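Home Benches Arms & Tools Bundles Planning Help Cart (0)
Home > Bundles > Tabletop Pushing Station

Nonis Tabletop Pushing Station
Sold by Cludbridge Lab Supply
Base station from $2535
Arm not included. Ships flat in two cartons.

Overview
If you have been asked to put together a budget for a small manipulation bench, and you have opened a few catalogs and quietly closed them again, you are very much the person we had in mind when we wrote this page. The Pushing Station is our most modest setup, and it is also the one we talk people into most often, even when they came to us asking for something with fingers on it.

The idea is simple. You bring an arm (or you borrow one from down the hall, we don't mind), and we supply the table it stands on, a work board, a straight rod tool with its clamp, and a set of blocks in plain colors and shapes. With that much you can run pushing, sorting and grouping tasks all day long, and you can put off the gripper question until next year's money comes through.

What you get for the base price
Perforated metal table, blue, in two bolt-together panels
Hardwood work board
Rod tool with clamp collar and strap
One block set: cubes, cylinders, prisms, stars and hearts
Hex keys, leveling feet and a printed setup guide

Why a rod and a board?
Senan Flanagan, who looks after our bench products, gets this question in nearly every planning call, and he always gives the same long answer, so we will try to give the shorter one. A gripper is a fine thing, but it brings along its own cable, its own controller, spare pads and a good deal of fiddling. A rod clamps to the wrist and that's the end of it. It reaches down to the board, it slides blocks where you want them, and if somebody drives it into the table you are out the cost of a rod.

The board earns its place too. Blocks sliding over bare perforated steel can catch on the holes, and a board gives you one even surface to work on. The maple one is our favorite, and the stars, hearts and triangles are where a good pushing task gets interesting, as they turn as they go and don't always head where you aimed them.

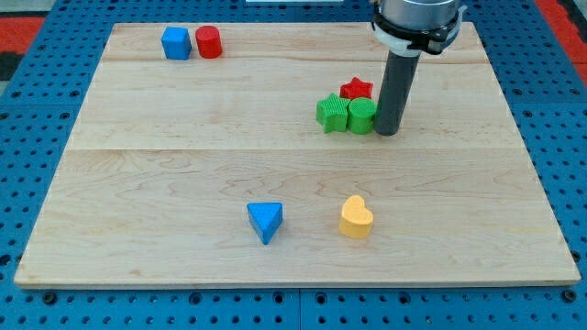

Options and add-ons
Radu wrist adapter kit – $684. You will want this if your arm's flange doesn't match our clamp collar. Send us the arm model before you order and we'll tell you if you need it. Plenty of people don't.
Otdale overhead camera mount. Quoted with your order, as the price depends on ceiling height and which side the table sits on.
Second block set. Worth having if you run two shifts of students. Stars go missing first, in our experience.
Spare rod. Please just buy the spare rod.

Complete station
The table, board, tool and blocks, with the Radu kit and on-site assembly included, come to $3799. If you are in a university or a public school district, ask for the education quote before you raise the purchase order. We can't apply it afterward, and we do feel bad every time we have to say so.

Planning your budget
Aurelia Ardeleanu, who handles our quotes, suggests setting aside over $1000 beyond the station itself in the first year. That sounds like a lot next to a bench this size, but it goes on ordinary things: a better light, a network switch, a stool that fits under the table, another board once the first one has been scratched up. None of it tends to appear in a first draft budget, and all of it tends to get bought in a hurry in March.

Do measure your doorways. The table panels go through a standard door without trouble, but a fully assembled table won't, and moving it to another room means unbolting it again. If your lab is on an upper floor with no elevator, tell us when you order and we'll split the cartons.

Delivery and returns
Prices on this page were last updated September 2025 and don't include sales tax or freight. Unused block sets and adapter kits may be returned in their packaging. Boards can't come back once they've been drilled – and people do drill them, so please check your hole pattern twice.

Request a quote | Download setup guide | Ask Senan a question

You may also like
Nonis Bench Cover, Gray
Otdale Light Bar
Rolling Cabinet for Tools and Blocks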